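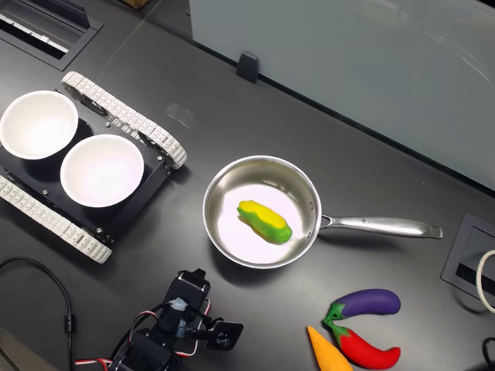 The engineer who runs gripper trials at Pivitz had two candidates to choose between this spring, and spent most of it on toy vegetables.

"People expect blocks," she said when we spoke by phone. "Blocks are easy. A chili pepper is curved, it's slick, and it rolls when you touch it wrong. If a gripper can put a pepper in a saucepan over and over, I'll start listening to the sales pitch."

The two grippers were a flat-plate design from Trodon and a softer, padded one from Lomstead. Both went on the same small servo arm, with the same controller, and both got the same jobs: pick a vegetable up off the black tabletop, drop it in a steel pan, or place it in one of two white bowls riding on a tracked base. Her team logged 1,255 attempts before they stopped.

The Trodon plates did better on the corn and the carrot. "They're stiff, so you know where the finger is," she said. "With the padded one you're guessing by a few millimeters, and on a cheap arm you're already guessing." The padded fingers won on the eggplant, which kept squirting out of the flat plates when the grip landed near the cap.

The pan caused more trouble than either gripper. Its inside is polished, and under the lab lights the overhead camera saw a white patch where the bottom should be. She tried a second camera, a Meléndez unit with manual exposure, and turned it down until the corn showed up properly. "Then the table went so dark that we lost the eggplant," she said. They settled on switching between two exposure settings, one for picking and one for placing.

She was less happy with the wiring. The servo leads have to loop past every joint, and on the longer runs a connector would work itself loose. "I can live with a bad grip. I can measure a bad grip. A loose plug looks like a software bug for half a day."

Changing grippers took over 20 minutes each time, mostly for calibration. She wants that shorter before the next round in July, when the tracked base will be moving during the placing jobs.

For now the Trodon plates are staying on the arm - with a strip of rubber glued to each one.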